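Bottle notes, June, continued from the last book
Shelf 1938, clear plastics
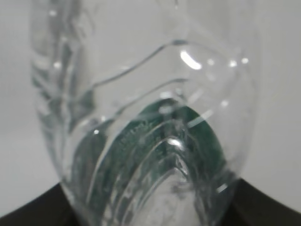
Clear bottle, close up, left side crumpled. Dark green thing showing through the wall.

Started 9:40, later than planned. The labels for the Tritar batch had been stuck on the Fenerholm tray and I spent the first half hour moving them back, then found two I had moved correctly the first time and incorrectly the second.

Today is about walls. The question from last time was how much a bottle with a ridged body messes up whatever is on the other side of it, and whether a dented one is worse or merely uglier. Catarina Cordeiro says worse. I said uglier, in writing, in the previous book, so it is in my interest to be thorough.

Ridges first. The nested arches low down do most of the damage. They break the green into streaks, and the reflections join in. I can still say "green, rounded at the top" with a straight face. I would not care to say much more. There is a speckled bit on the left of the green that could be print or could be a texture, and I looked at it for longer than I want recorded.

Now the crumpled side. The folds run up and down while the ridges go across, so you get two kinds of nonsense meeting. Little glints all along the folds. Faint green tint in there too, and I can't decide if that is the plastic or the green thing leaking its color sideways. Put down "undecided." Catarina will put down "told you."

Measured nothing on the folds. Tried the contour gauge and the wall gave way under it, so what I got was a nice profile of a bottle being poked by a contour gauge. Crossed it out. If anyone wants the number it is under the crossing out, but please don't want it.

10:55. Coffee. Plostero called about the invoice again, reference 3943. Told them it was paid. Checked. It was not paid. Paid it.

11:20. Wrote up the scoring sheet for dents, since we have been using "a bit," "quite" and "sat on" and those don't sort well. New version:

0 — as molded
1 — dent you find with a thumb
2 — dent you find by looking
3 — folds you could name
4 — sat on (kept by popular demand)

This one gets a 3. I'd have given it a 2 before lunch, but it isn't before lunch any more and the light hasn't improved my opinion.

Position on worse versus uglier: it's worse on the crumpled side and about the same through the lower middle, where the ridges were already making a hash of things. I am calling that a draw.

To do
Straight-walled bottle, same green behind it, for comparison. Tsakiris had some, ask before they recycle them.
Return contour gauge.
Relabel box 1885. The marker has rubbed off and it now reads 188, and we already have a 188.
Tell Catarina about the draw, preferably by note.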